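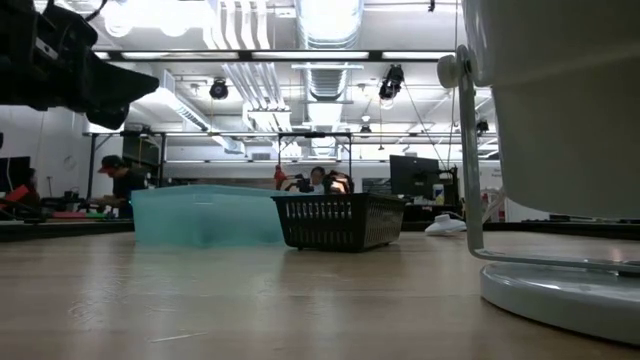 4.3 Comparing two grippers on the bench

The Clelletti data sheet promises a "universal" grip. Treat that as a claim to be tested. The steps below take an afternoon and have changed our minds more than once.

1. Clear the middle of the table and set out a basket with open sides and a plain-walled bin. Let one overlap the other a little. Makers' demos never do this.

2. Fit the first gripper and raise it well above the tallest container before you switch on the arm.

CAUTION: Keep hands off the table while the arm has power. The soft-stop on the Krajewska controller is slower than its manual suggests.

3. Jog down to the basket rim by hand control and save the point. Do the same for the bin.

4. Run 200 picks at the default speed, half on each container. Write down every slip, including the ones you would like to blame on the table.

NOTE: See-through plastic can fool a depth camera. If the arm closes on air, check the camera reading before you fault the jaws.

5. Change to the second gripper and save the points again. Old points will look close enough — they are not.

6. Repeat step 4 with the same settings.

A gap of fewer than 8 slips between the two proves very little. Run it again another day. At Peltcombe the "clear winner" of the first run came second in the next.

Do not use the score shown on the controller screen. It counts a closed jaw as a good pick, whether or not anything is in it.

Checked by Lena Sikora, 17th May. For jaw pad wear, see 4.4.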